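Killora K2 acoustic bass preamp: a long review of a small box

I have owned the Killora K2 since November, which is long enough to have forgiven it for the manual. For anyone who hasn't met one, it's a two-channel preamp for acoustic instruments, built for people who have both a piezo under the saddle and a mic or transducer somewhere inside, and who would like the two of them to get along on stage.

My reason for buying it was an upright bass that sounds lovely in the kitchen and like a rubber band on a filing cabinet through a PA. I had tried the usual fixes. I owned a Molley DI for years, and it's a fine, sturdy thing that passes along exactly what the piezo gives it, including all the parts I was hoping it would lose. I borrowed an Ishida tube unit for a month and enjoyed it very much until I had to carry it up the stairs at the Brumthorpe, where the load-in is by fire escape and the sympathy is limited.

The K2 weighs less than my sandwich. Controls are gain, blend, a notch filter, low and high shelves on each channel, a phase switch and a mute you can hit with your foot. It runs on 9 volts or a wall supply. The wall supply is extra, a decision somebody at Killora must have felt good about.

Sound first. The piezo channel has a higher input impedance than the Molley, and I heard it right away on the E string, which stopped clacking and started having a pitch. The high shelf is placed low enough to take the edge off the attack without making the bass sound like it's in the next apartment. The second channel is quieter than I expected from something at this price. With the blend at noon and the phase flipped, my bass sounded like my bass, only larger and with better posture.

The notch filter is the star. It sweeps from very low up to 651 Hz (an oddly exact number, but it's what is printed on the panel) and it's narrow. I found my bass's howling note in under a minute, pulled it down, and could turn up to a volume the drummer described as "present." Getting the same result on the Ishida took me most of a soundcheck.

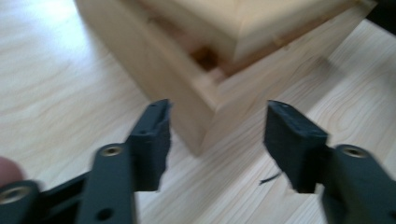
Jagadeesh Amin wrote in to say that mine must be one of the later ones, as his K2 has a notch so wide it takes the neighboring notes down with it, and he'd rather have the howl. He also thinks the phase switch pops loudly enough to frighten a horn section. I've played his unit now and he's right on both counts. Check the serial number if you're buying used. Anything above 1000 seems to have the revised filter, and Killora told me by email that they'd swap the board on older ones if you pay postage.

On to the complaints, of which I have a modest collection.

The knobs are all the same. Same size, same color, same tiny white line that vanishes the moment the lights go blue. I have muted the second channel's treble in the middle of a ballad while reaching for the blend. Uzma Sethi, who I play with most weeks, now puts a dot of nail polish on one knob of everything she owns, and I have joined her. Mine is coral.

The battery door is a slide-off panel held on by optimism. Battery life is given as 13 hours. I got that the first time and a good bit less once I started using both channels, and there's no warning light. The sound goes a little furry, you wonder whether it's you, and then it's very quiet.

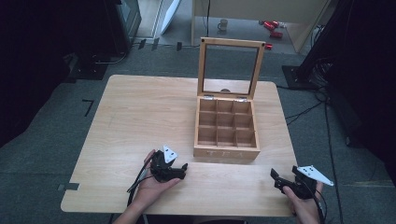 The DI output is on the side, next to the jack for the wall supply, so a stiff XLR cable and a right-angle power plug can't both go in without some wrestling. I bought a straight plug. The ground lift works, though the switch is recessed and needs a pen or a strong fingernail, neither of which a bass player can be relied on to have.

As for guitars, I lent it to Marius Hodoroagă for a weekend with his parlor guitar and he brought it back saying the low shelf was set too low to be any use to him. Fair enough. The thing was voiced for bass and the box says so. A cello did very well through it, and a mandolin sounded like a mandolin, which I can't blame on Killora.

I paid almost 900 for the Ishida's replacement tubes and repairs over the years its owner had it, or rather he did, and told me so at length. The K2 has cost me one bottle of nail polish and a plug. If you play loud rooms with a piezo and a second source, get one, get a recent one, and budget for the wall supply. If you play a solid body, you don't need it, and you have probably stopped reading anyway.

Settings I use, since people ask: piezo gain at 10 o'clock, mic gain at 2, blend slightly toward the mic, both low shelves flat, high shelf on the piezo down a third. Notch wherever your bass is rudest – mine is just above the open G.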